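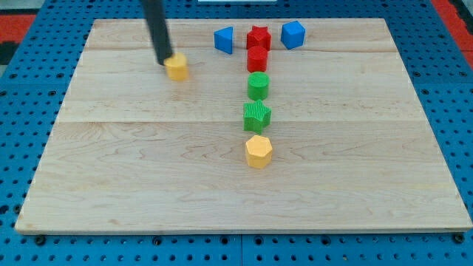 I finally sat down this weekend with a cup of coffee and the shopping list for the robot bench, and wow, did it get away from me. When we started planning this at Closwood I had one line in the spreadsheet that said "arm" and another that said "stuff." The stuff line is now longer than my grocery list before Thanksgiving.

The arm was the easy part! We had quotes from Miston and Nilex and they came out close enough that I picked on lead time (3 weeks from Nilex, 11 from Miston, so that was that). What I hadn't budgeted for was everything the arm needs before it can do a single useful thing. Gripper fingers, for one. I'd put down one set. We now have a spare set on order and I've added a yearly line for more, so please learn from me and do that up front.

Then there's the work surface. I'm so glad we went with a perforated one. I fought it at first, it felt like a lot of money for a table with holes in it, but being able to bolt things down and move them later has saved us from buying a second fixture already. On top of it we use a plain maple board, and that is my favorite purchase of the whole project. If it gets scratched up we flip it or buy another one. Cheap, flat, done.

And the blocks! I went back and forth on these for way too long. There are fancy test object kits out there and I had one in the cart for a while. In the end we went with colored plastic shapes: stars, cylinders, cubes, prisms, hexagons. Red, blue, green, yellow. For learning to pick things up and sort them they're great, and some have ridged sides while others are smoother, so you get a bit of variety in how they grip. I'd still like the fancy kit someday, it's on the list for next year.

Where I really blew it was shipping and the service plan. Olatunji (the reseller we ended up using) quoted the plan separately and I just didn't carry it over into the total. Six hundred bucks I had to go find somewhere else. It came out of the chair money, so we're all sitting on the old chairs until February.

Still to buy: a better light, cable covers, a second maple board, and a storage bin with a lid because small plastic shapes travel. I've also set aside 9 percent for things I haven't thought of yet. My first version had none, and I spent it twice over in the first month.

If you're pricing out a bench like this, send me your list. I want to see what I'm still missing.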